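Velasum Fold Kit: Gallery

The Velasum is a two-finger gripper kit for sorting and folding laundry, sold by Bamik with mounting hardware and a starter set of grasp routines. Ekwood had one on loan through November for review. Noreen Qureshi ran the sessions and Rory Niven kept the log. The pictures below come from the wrist camera and are not retouched. We worked with used fabric, stains included, because new cloth behaves better than anything that comes out of a hamper.

The test set was 16 pieces, handled over and over. The log closed at 1,801 grasps. We used the default settings for the first 200 and then tuned closing force and approach height for each type of cloth.
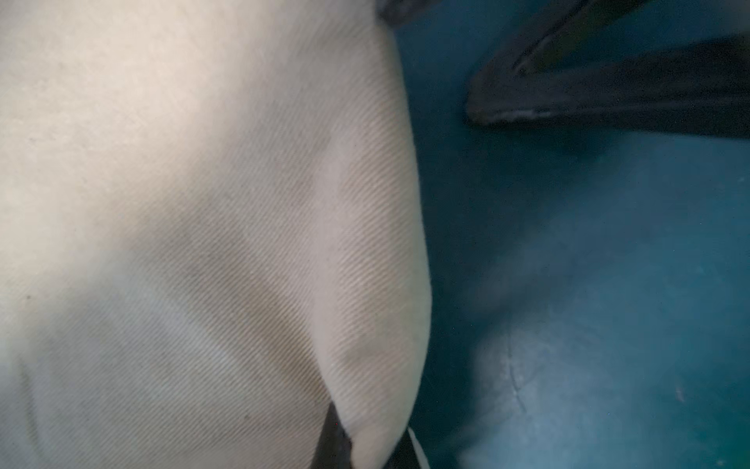

Twill, close up. A dark fingertip sits in the cloth at the bottom, with a small notch where the fabric folds in.

Twill was the cloth we spent the most time on. It is stiff enough to push back, and the kit's default approach comes in too high for it. Lowering the approach helped, though the setting then had to be raised again for thin cloth. The software stores a profile for each fabric, but you have to pick the profile yourself. Bamik says automatic selection is planned. It was not in the version we had.

The wrist camera is included in the price. Its picture is sharp enough at close range to show the weave, and that made it easy to go back through the log and check where a fingertip had landed. Light was a bigger problem than focus. Pale cloth tends to wash out at one side and go gray at the other, and Rory ended up moving our lamp twice.

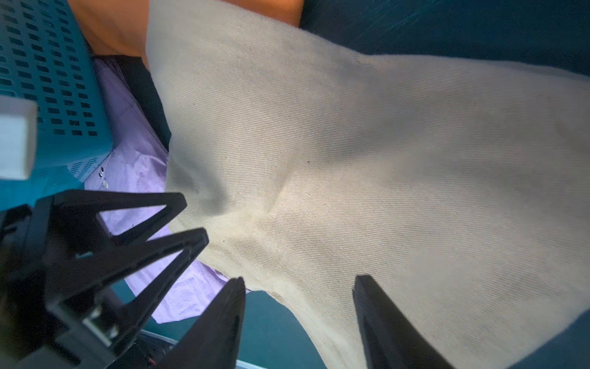
Mixed piles are where the kit has to earn its price. A single sheet on a bare table tells you very little, so most of our sessions used several fabrics at once with a basket within reach. With beige twill overlapping lavender cloth, and orange cloth next to both, the camera at least has clear color edges to work from. Two whites on top of each other were much harder, and the software often treated them as one piece. Of the grasps in the log, 732 were made on mixed piles. We would like to see a larger share of them finish without a person stepping in.

The fingers are tapered and narrow at the tip, and they suit hems and pinched folds. They are less good at holding a thick stack. We tried the wider tips that Bamik sells separately and put them away after one afternoon, as they would not slide under anything thin.

Changing tips takes a hex key and a few minutes. The instructions cover it in one page, which was enough. Calibration afterward is a separate menu and easy to forget.

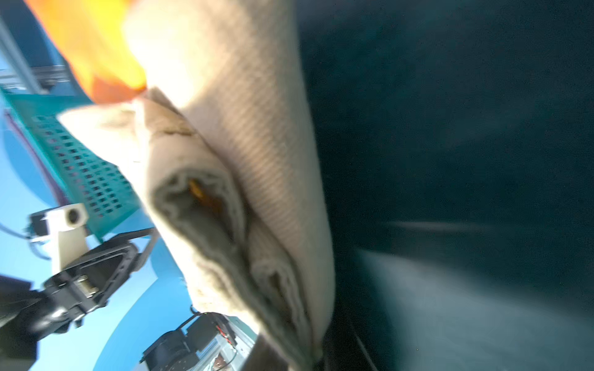

Ehsan Shaikh wrote in to say that his kit drops thick items once they have been folded more than twice, and that a slower lift fixed most of it for him. He also asked whether the tips wear down. Ours showed no wear that affected the grip, but a month is a short loan.

What comes in the box: gripper, two sets of narrow tips, wrist camera, cable set, mounting plate, hex key, printed guide. The arm is not included. Check the mounting pattern against your own before ordering, as the adapter plate is extra.

Log files and fabric profiles are available from Ekwood on request.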